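# Workshop Tips: Getting Good Results from the Clisell Bench Handling Service

Customers who repair or refurbish desktop computers may now add the Clisell handling service to a standard Hurnwood workshop plan. The service includes an arm with a two-finger gripper, a fixture board printed to the customer's parts list, and four hours of setup by a Tetik technician. The following tips are drawn from the first season of use at the Hurnwood workshop and apply to processors, memory and other small parts.

## Before the first part is moved

- Clear the bench of loose screws and packaging. A single screw under the fixture board will tilt it enough to spoil a pick.
- Fasten the board to a rigid backing. Slotted aluminum rail is preferred, as the board can be shifted sideways and tightened again without drilling.
- Ground the bench and the arm at the same point.
- Wipe the finger pads with a dry, lint-free cloth at the start of each shift. Do not use household cleaners.

## Gripping a processor

A processor should be held by the two opposite edges of its green substrate, with the fingers clear of the contacts on the underside. Set the closing force at the lowest level that holds the part, then raise it by one step. The Clisell controller offers 200 steps, and most desktop processors are held well in the lower part of that range. Parts with thin substrates should be tested first with a scrap chip of the same size. 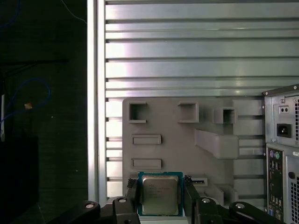

One reader, Keskinen, wrote to disagree with the advice on closing force. In a small shop, the letter argued, chips arrive with old paste on their edges, and one extra step is too little; three would be safer, provided the edges are cleaned first. Keskinen also asked whether the finger pads could be sold separately, as a full gripper service is a high price to pay for two worn pads.

The point about paste is a fair one. Old paste should be removed with isopropyl alcohol and a cotton swab before any part goes near the arm. Once the edges are clean, our advice of one step remains. Finger pads have been sold separately since April under part number 553 and may be fitted by the customer.

## Placing and storing parts

Approach every pocket slowly. The default approach speed is suited to light plastic parts and should be cut in half for processors. If a part catches on the rim of a pocket, stop the arm and back it out along the same path – never press the part down by hand while the fingers are closed.

Pockets should be cleaned with a soft brush once a week. Compressed air is acceptable on an empty board, but it tends to drive dust into the rail grooves behind it. Where a computer stands beside the fixture, switch off its power supply and unplug it before work begins, and route cables well outside the reach of the arm.

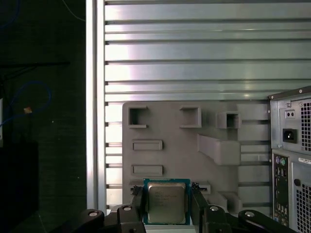 Check the board fasteners after every long shift, and teach the pick positions again whenever the board has been moved, even by a small amount. Saved positions are kept in the controller under the name of the board. It is good practice to add the date to that name, so that an old set is not loaded by mistake.

## What the service covers

The plan covers the arm, the gripper and one replacement fixture board each year. Damage to customer parts is covered only when the closing force was within the range set by the technician. Additional boards are made to order by Tetik and usually take four working days. A drawing or a sample part is required with each order.

The service is less suitable for shops that handle a different part every hour, where setup takes up most of the day. For repeated work on the same few parts, it has proved steady and easy to maintain. Requests for a trial setup may be left at the Hurnwood service desk.

*Last revised 15 June 2019*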